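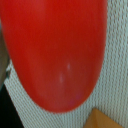
Barkwood hill climb to run again after long gap

3 min read

June 19, 2025

The old hill climb at Barkwood, which many people in Dondley had quite given up on, is coming back this summer, and with the same stretch of road, the same awkward hairpin halfway up and, if the weather is at all kind to us, the same crowd sitting on the bank with their flasks and their folding chairs. The organisers have had 3 years of letters and meetings to get this far, and the last of the road permissions arrived in March, so entries are now open for both cars and motorcycles.

The course is 1,505 yards from the start line by the chapel gate to the finish just short of the reservoir wall. That may not sound like much to anyone brought up on the big circuits, but the road climbs steadily all the way and narrows badly after the second bend, and there is a good deal of camber on the hairpin that has caught out some very handy drivers over the years. Older readers will remember the wet meeting when half the sidecar class went up the escape lane, one after another, and had to be turned round by hand before anyone else could be let go.

There will be four classes this time. Pre-war cars go first, then light cars, then solo motorcycles and lastly the sidecars, with two timed runs each and the better one to count. The Skinner Cup, which has sat in a cabinet at Dondley library since the last meeting, will go to the fastest time of the day whatever the class – a rule that has always favoured the solos, and has always been argued about over tea.

One entry already causing a bit of a stir is the Usis special, the little chain-driven car built in a Dondley cycle shop before the war and long believed to have been broken up. Fiona Ogilvie has spent most of the winter putting it back together from the original chassis and a great many boxes of parts, and she hopes to drive it up the hill herself. It has run in the yard, she tells us, though it is still jumping out of second gear when it feels like it, and the front brakes want relining before she would trust them on the way back down. 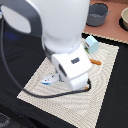 Nuria Fikre would like to see the sidecars go earlier in the day, while the road is clean, and said the crews had raised it more than once in the old days and been told there was no time to change the order. She has entered all the same, and says she would not miss it for anything.

Spectators are limited to 800 and will be kept to the inside bank below the hairpin and the field opposite the finish, where there is also room for cars. The lane from Dondley will be shut from early morning until the last competitor is safely back in the paddock, so do please come round by the reservoir road and leave yourself plenty of time, particularly if you are bringing anything old on a trailer. Entry forms can be picked up from the library desk or the post office.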